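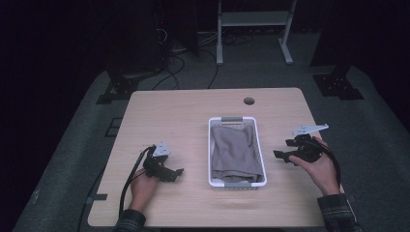 Why Do We Lose Things at Home?
Student project report by Rostyslav Polishchuk
2018-02-08

How it started

Last September my family moved to a smaller apartment in Silcombe, and for weeks we could not find anything. Keys, scissors, the phone charger, the good tape - all of it was somewhere, and all of it was hiding. I started writing down every search, mostly to prove to my brother that he was the worst of us. He wasn't (I was!), but by then I was hooked and asked if I could turn the notebook into my project for the year.

The question

Do people lose things more often when they own more of them, or when the things have no fixed place to live? My guess was the first one. We have a lot of stuff.

What I did

I made a one-page search diary. Each time someone in a household looked for an item and it wasn't in the first spot they tried, they wrote down the item, the time they started, the time they found it and where it was. Five households kept the diary, including mine. By the end I had 1,706 minutes of searching recorded, spread over 78 days. Typing all that into a spreadsheet took most of a vacation, and I would do it again tomorrow.

At the halfway point each household picked the items they lost most and gave each one a home: a hook, a drawer, a bowl by the door, whatever they liked. They were not allowed to throw anything out, so the amount of stuff stayed the same.

What I found

Of all the searches in the first half, 65 percent were for things that had no regular place. That surprised me a lot. The household with the most belongings by far, a family with a garage packed to the roof, had fewer searches than we did. They are very strict about the garage.

In the second half, searches for the items with new homes went down in every household but one. In that one, the bowl by the door filled up with coins, receipts and a dog leash, and the keys sank to the bottom. The family wrote "keys in bowl, could not see keys" four times. I love this entry because it shows that a home for everything can turn into a home for nothing if it gets too popular.

The longest single search was for a passport. It was inside a cookbook. We still have no idea how.

Problems

People forget to fill in a diary when they are in a hurry, and being in a hurry is exactly when they lose their keys. So the real number of searches must be higher than mine. Also, everybody knew what I was testing, and they may have been more careful after the switch. Some start times were clearly guessed, with lots of searches starting at exactly ten past eight.

What I would do next

I want to try again with shared places, like our school art room, where things get put back by whoever used them last. My teacher has already said yes to the paint cupboard - I start with the brushes.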